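Prélèvement en bac : la fiche de bonnes pratiques passe en version 2

Cellules de tri, dévracage, câblage embarqué. Applicable à partir d'août.

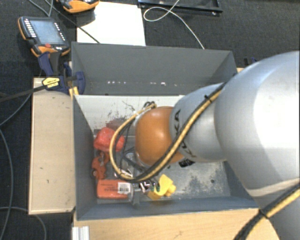 Snædís Riis demande que la fiche cesse de traiter le faisceau de câbles comme un accessoire du préhenseur. Selon sa remarque, transmise pendant la relecture, un faisceau externe modifie l'encombrement du poignet et devrait figurer dans le modèle de collision au même titre que les doigts. La version 1 n'en disait rien. Le groupe de rédaction a retenu la demande et l'a placée en tête de la section 3.

Le texte révisé compte 11 pages, dont 2 d'annexes. Il concerne les cellules où un bras à six ou sept axes prélève des pièces hétérogènes dans un bac métallique ou plastique, avec ou sans vision. Les règles relatives à la protection des personnes restent dans les documents de sécurité de chaque site ; la fiche ne les remplace pas et n'en reprend pas le contenu.

Section 3, câblage du poignet. La boucle de service est dimensionnée pour la rotation maximale autorisée dans le programme, et non pour la butée mécanique de l'axe. Chaque point d'attache est repéré sur le bras et reporté au dossier de cellule. Un collier déplacé ou remplacé à une autre position entraîne une nouvelle vérification des trajectoires d'approche, à vitesse réduite, sur les quatre angles du bac. Lorsque le faisceau peut descendre sous le plan supérieur des parois, son enveloppe est ajoutée au modèle de collision avec une marge fixée par le site. Les câbles de capteurs fins cheminent séparément de l'alimentation du préhenseur si la longueur commune dépasse 400 mm. La mention « câble souple, négligé », fréquente dans les dossiers de la version 1, n'est plus admise.

Section 4, bac et bridage. Le bac est immobilisé avant toute prise de référence. Le bridage par serre-joint est accepté en phase d'essai, à condition que l'encombrement du serre-joint, poignée et barre comprises, soit déclaré comme obstacle fixe. Il n'est pas accepté en production. La position du bac est contrôlée au début de chaque série et après tout contact signalé par le contrôleur. Les parois internes usées ou tachées ne constituent pas un motif de rejet en soi, mais l'étalonnage de la segmentation doit alors être fait sur le bac réellement utilisé. Les essais menés à Dikivdale sur un bac neuf, puis transposés sur des bacs de service, avaient donné des écarts de détection que le rapport de site juge non exploitables.

Section 5, objets d'essai. Le lot comprend au moins 7 références, parmi lesquelles une boîte à faces planes, un objet à découpes et un objet sans plan de symétrie. Deux références au minimum ont des teintes voisines, afin que la segmentation ne repose pas sur la seule couleur. Les étiquettes à code-barres sont laissées en place. Leur retrait, pratiqué sur plusieurs cellules pour faciliter la saisie par ventouse, fausse la comparaison entre sites et doit être consigné s'il a lieu.

Section 6, pupitre d'apprentissage. Un emplacement est attribué à chaque pupitre, hors de l'enveloppe du bras et des zones de passage. Si deux pupitres sont en service dans la même cellule, chacun porte l'identification du contrôleur auquel il est relié. Le cheminement du cordon est inscrit au plan. Un pupitre posé au sol pendant un réglage est remis à son emplacement avant le passage en mode automatique ; la liste de contrôle comporte désormais une ligne à ce sujet.

Section 7, journal des prises. Sont enregistrés la référence visée, la pose calculée, l'effort mesuré à la fermeture et le motif d'abandon éventuel. Une prise interrompue par l'opérateur est classée à part et n'entre pas dans le taux d'échec. Camargo avait proposé de fusionner les deux catégories ; la proposition n'a pas été suivie. Le format d'export de Jedel est accepté sans conversion, celui de Bunach nécessite encore l'ajout manuel du champ « motif ».

Les dossiers ouverts sous la version 1 restent valables jusqu'à la prochaine modification du poignet, du préhenseur ou du bac. Presque 400 lignes de commentaires ont été traitées pendant la relecture ; le tableau des réponses est joint à la fiche dans l'espace documentaire. Deux points demeurent ouverts : la marge minimale autour du faisceau, que certains sites voudraient chiffrée, et le cas des bacs contigus, pour lesquels la paroi commune est aujourd'hui modélisée de manière différente selon les cellules. Les contributions sur ces deux points sont à déposer avant la réunion technique du mardi, 11 h.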